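Town's hot-desk plan clears its first hurdle, but the sums look thin

Zallstead's plan to turn the upper floor of its old library annexe into shared desks was waved through in April, with the promise that it will pay for itself inside two years. Anyone who remembers the last three things that were going to pay for themselves may want to see the workings.

The scheme, to be run by a firm called Fanine, would put bookable desks into a space that has held little but shelving for most of the past decade. Users would turn up with a laptop or nothing at all, sit down at a white-topped table and find a keyboard, a mouse and a screen waiting for them. Fanine says this "plug in and go" model is what sets it apart from the coffee shop over the road, which offers a table, a socket and a decent flat white for the price of the flat white.

The council's paper puts the expected number of bookings in the first year at 2,929. It does not say how that figure was reached. A footnote points to a survey of residents, and the survey had 343 replies. Of those, 126 said they would be "likely or very likely" to use a shared desk at some point. The form did not ask how often, and it did not ask what they would be willing to pay, although the income forecast depends on both.

For the bookings to come out right, every one of those 126 people would have to visit more than 23 times in the year. Some might. Others will have ticked a box while waiting to return a book. 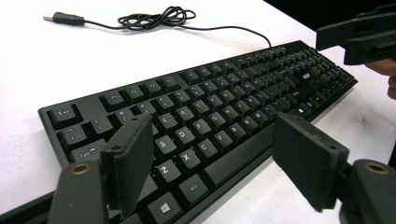

Fanine's choice of kit has had less attention than the rent, and it deserves more. The company proposes to fit every desk with a wired, full-size keyboard bought in bulk through a supplier, Villalobos, and argues that the extra width is what office users are used to. The type is familiar enough: matt black, a raised lip running round the edges, pale grey lettering on the keys and the function keys in a row along the top. The 2 key carries an at sign and the 3 a hash, the American arrangement, while most people in Zallstead will expect to find quotation marks and a pound sign there. It sounds a small matter until someone has to type an invoice. A computer can be told to treat the keys as British, of course, but then what is printed on them no longer matches what comes up on the screen, and a visitor paying by the hour will be the one hunting for the right symbol.

Asked whether British layouts would be supplied, Fanine said the final specification was "still being worked through with partners". It gave the same answer when asked about left-handed mice, adjustable chairs and who would wipe the desks down between users. The last of these is not covered by the budget at all. The paper allows for a cleaner in the evening, after the last booking has ended, and assumes that people will tidy up after themselves during the day.

Then there is the cost to the user. The headline rate has yet to be set, but a yearly pass is pencilled in at £400, with a lower price for students. A pass would not guarantee a seat. Holders would still have to book each visit, and the booking system, called Zalletti, would charge them for not turning up. How much it would charge is, again, still being worked through.

Supporters of the plan say the town has too few quiet places to work, and they have a point. The reading room downstairs has tables, but the heating goes off at four in the afternoon and there are only a couple of sockets within reach of a chair. People who work from home in small flats have been asking for something better for years. It is fair to wonder whether longer hours and a few more sockets downstairs would have given them most of it — for a good deal less money and with no contract to sign.

That option was listed in the paper as "do minimum" and given a single paragraph. It was not costed.

Councillors have asked for a fuller breakdown before the lease is signed, including a list of equipment and the price of replacing it. Shared keyboards lead a hard life, and the paper makes no allowance for breakages or for spilt tea. Fanine says it is confident in its numbers and expects to open the doors by the autumn.

The survey results can be read at the annexe's front desk during opening hours. The full income forecast has been withheld as commercially sensitive.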